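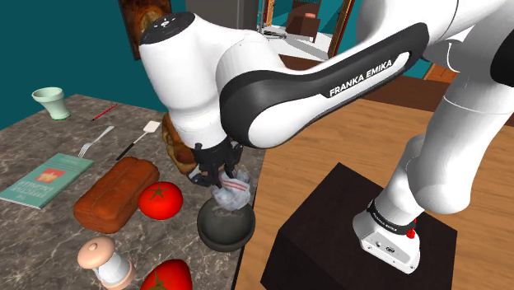

Gray marble countertop with a dark gray bowl near the edge.

About Povgate Stone

Povgate Stone measures, cuts and installs countertops for homes and small businesses. We work in marble, granite, quartzite and soapstone. We also repair and refinish counters that other companies put in.

The shop was started by Daithí Daly, who had spent 17 years setting stone for a builder before renting the front half of an old feed store on Manríquez Road. At first he cut hearths and windowsills from leftover pieces. Kitchens came later, after a customer asked if he could match a broken counter in a house down the street. We now have the whole building and the yard behind it. Five people work here full time, and Daithí still does most of the measuring.

What we do

A typical kitchen takes two visits. On the first we measure the cabinets, check that they are level and make a full-size template. On the second we bring the finished stone and set it. Small jobs are often in and out by noon. Islands with a waterfall end take longer and usually need a third person to carry.

The template goes back to the shop and is laid on the slab. We ask customers to come in for this step if they can. Veins run in one direction, and where the seams fall makes a big difference in how the counter looks. Once the saw starts, the layout can't be changed.

We cut on a Wolteck bridge saw and finish the edges by hand. Standard edges are eased, quarter round and bevel. Ogee and other shaped edges are available at extra cost. 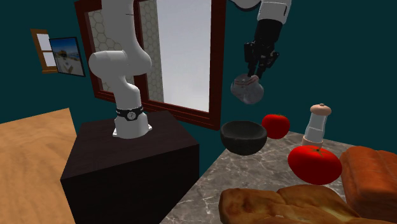 Choosing a color is the part most people find hard, and we would like you to take your time with it. A sample the size of a coaster tells you very little. Borrow a large one, put it on your cabinets and look at it in the morning and again with the lights on. Think about the walls too. Gray marble is often paired with white paint, but it also sits well against a dark teal wall and a window with a red-brown wooden frame. If you plan to repaint, bring a paint card when you visit and we will pull slabs to go with it.

Marble or something harder?

Marble is softer than granite and it will etch. Lemon juice, vinegar and wine leave dull marks if they are left to sit, and sealing does not prevent that. Sealing only slows staining. Some customers like the worn look that comes with use. Others don't, and we usually steer them toward quartzite or granite. A honed finish hides etching better than a polished one.

For everyday cleaning, use warm water, a little dish soap and a soft cloth. Skip anything with bleach or vinegar in it.

The yard

We keep 80 slabs on the racks and can order others through our supplier in Ultow. The yard is open to visitors from 8 a.m. to 4 p.m. during the work week. Please wear closed shoes and check in at the desk first. Children are welcome in the showroom but not in the yard or the cutting area.

Offcuts are sold from the bins by the gate. They make good shelves, pastry boards and bathroom sills. Prices are marked on the back in grease pencil.

Prices and deposits

Estimates are free. We charge a $400 deposit to hold a slab, and it is taken off the final bill. If you change your mind before the template is made, the deposit is returned in full.

The shop closes for the first week of July.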